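Slide 3 -- teaching by hand vs by remote

Say hi, thank Ladi for the slot. Keep it quick, 60 mins total incl. questions.

By hand first: grab the arm, push the block, let go. Feels easy. But your hand gets in teh way of the camera -- mention Aldana's run at Ulberg.

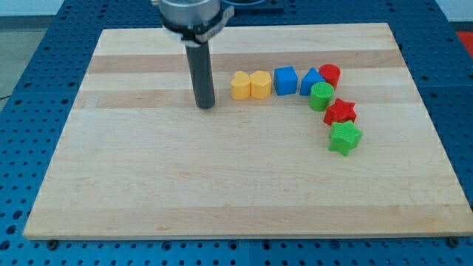 Remote: slower to learn, cleaner data. 3000 demos for pushing shapes about, plain rod, no fingers. People overshoot at first, let them. Dont trim those bits out.

Ask room: who's tried it? Then over to Barış for the numbers.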